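Sang Khổng Wants You to Sing Badly

The founder of the Kukley neighborhood choir on wrong notes, loud basses and why she never holds auditions.

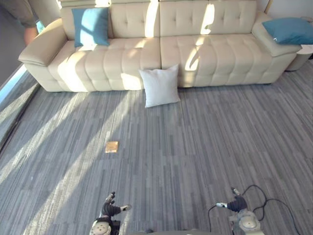 Sang Khổng started the choir five years ago with three friends and a songbook missing its cover. "We knew one song all the way through," she says, already laughing. "One! So we sang it again and again until somebody's brother came in to ask if we were okay."

These days some 200 people are on the mailing list, and on a good night in November it can feel like every one of them has shown up. They sing folk songs, old pop hits, a lullaby Ánh Văn learned from her grandmother. There are no auditions. Khổng gets quite fierce on that point. "People come up to me and whisper that they can't sing, like it's a crime. I say great, stand next to Karthikeyan."

That would be Karthikeyan Nadar, the loudest bass in Kukley, who hadn't sung a note since grade school. "My teacher told me to just move my lips," he says. "I did that for years, even at birthday parties!"

I sat in for one rehearsal and had a wonderful time. The altos got lost twice in the second verse, Khổng waved everybody back to the start, and then came a chord so big and warm that I forgot I was supposed to be taking notes.

Next up is a shared concert with the singers from Sultotska, who are bringing an accordion. Khổng is still working on the set list. "The lullaby goes last," she says. "Ánh and I have argued about it – and she won."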